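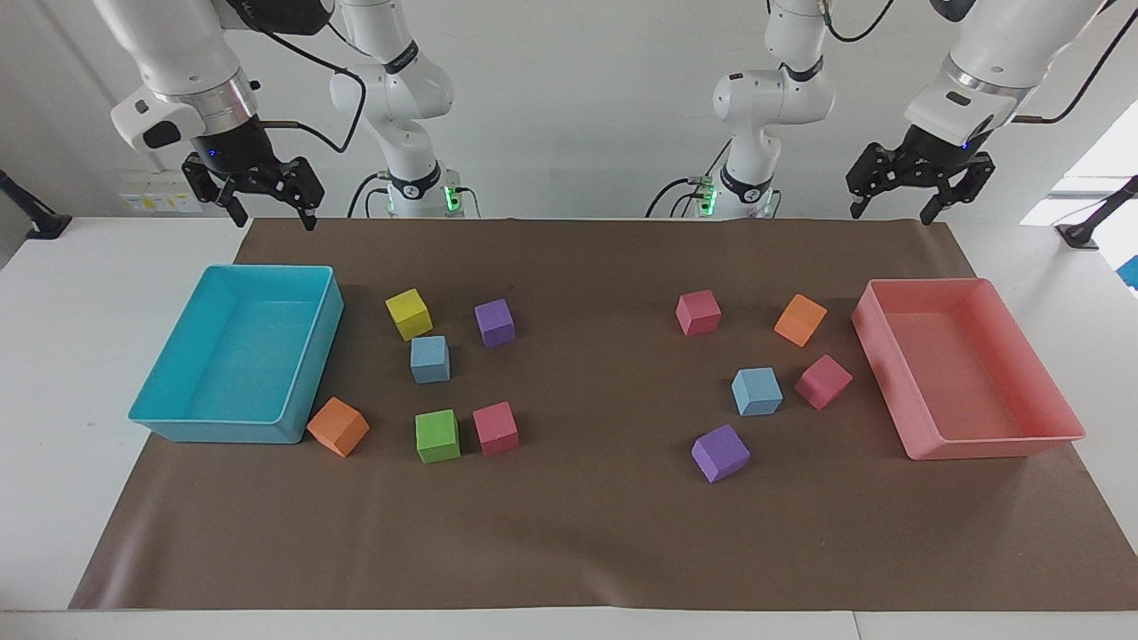
Ashley Birkett had kept the blocks for her mother's sake. Her mother had run the playroom at Oakley for most of her working life, and when the building was sold she brought home two boxes and put them in the hall closet, where they stayed until the funeral. Ashley took them to her new job at the children's clinic and waited a month before opening them. Then one evening in July she spread the brown mat over the long white table, put the blue tray on the left and the pink one on the right, and let the foam cubes fall where they wanted. An orange one came to rest by the corner of the blue tray. Farther back a yellow one and a purple one had stopped near each other.

Gemma Wragg came in with her coat on.

"I thought you'd gone," she said.

"I'm sorting."

"It doesn't look sorted."

"I only just started."

Gemma put her bag on the floor. She picked up the orange cube and squeezed it, and it came back to its shape slowly.

"How did she do it?" she asked. "By color?"

Ashley had been trying to remember that. When she was 6 she had spent a whole summer at Oakley, under the tables mostly, and she could remember the smell of the floor and the sound of the trays being stacked. She could remember her mother telling a boy that he could put a block in either tray, but he had to say why. The boy said the block was tired. Her mother said all right, and he put it in.

"She didn't have a way," Ashley said. "She asked them."

"And if they wouldn't answer?"

"She waited."

Gemma held the cube a little longer. Out in the parking lot somebody was trying to start a car. It caught, and the headlights went across the blinds.

"Pink," Gemma said.

"Why?"

"I don't know. It's closer to the door."

She reached across and dropped it in the pink tray. It made almost no noise. Then she took off her coat, hung it on the door handle, and pulled a chair up to the table.

"Your turn," she said.

Ashley looked at the yellow cube for a while before she picked it up.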